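4. Results

We ran 400 simulated trials in total with the Prorkari controller, all using the wrist view as the only visual input. The policy was trained on 100 demonstrations recorded by the two of us in December. Each trial started from a random arm pose with the gripper open over the table.

Of the 400 trials, 219 ended with the gripper lined up with the target slot in the rack. Most failures were sideways errors - the arm picked the slot next to the right one. 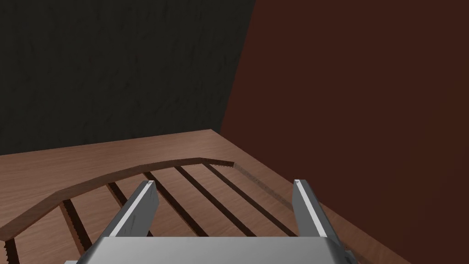 We think the main cause is low contrast. The slats have the same light brown grain as the tabletop, so only the dark grooves give the network much to work with. A finger lying over a groove hides part of that too.

Changing the wall colors between trials made little difference. Feeding in the last 2 views instead of one helped in early tests, but we did not have time to retrain fully. The Tesovia baseline was run with the same starting poses and its scores are in the appendix.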